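Breakfast Corner Study – Group Report, Part 3: Does the Setup Matter?

Our group was asked to test the claim that a plain background makes a small kitchen task easier to follow. The claim comes from the Walitz handout, which says viewers find objects faster against black cloth. We had doubts. The handout gives no source and only one diagram.

We showed 123 classmates short clips of toast being made, half against the dark cloth and half in the Jin Hall kitchen, and asked where the bread was at the end. The cloth group did slightly better. We don't think that proves much. The kitchen clips were darker, and the counter had 2 other appliances on it.

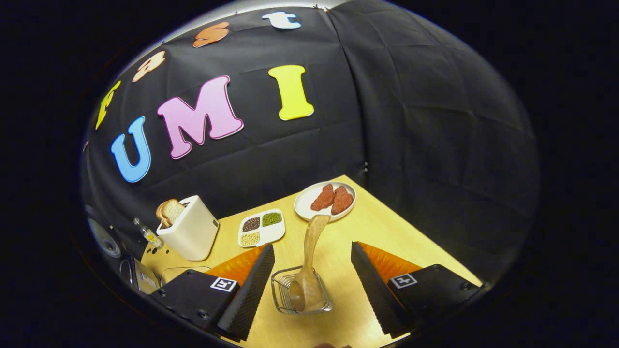
Another problem is the lettering. Bright letters on black cloth pull the eye up and away from the table, so "plain" is a generous word for it. Several people remembered the colors of the letters but could not say how many slices were in the toaster.

The Flunine scoring sheet also gave full marks for "near the toaster," – almost any answer would pass. We would drop that rule and run the kitchen clips again with better light before repeating the handout's claim.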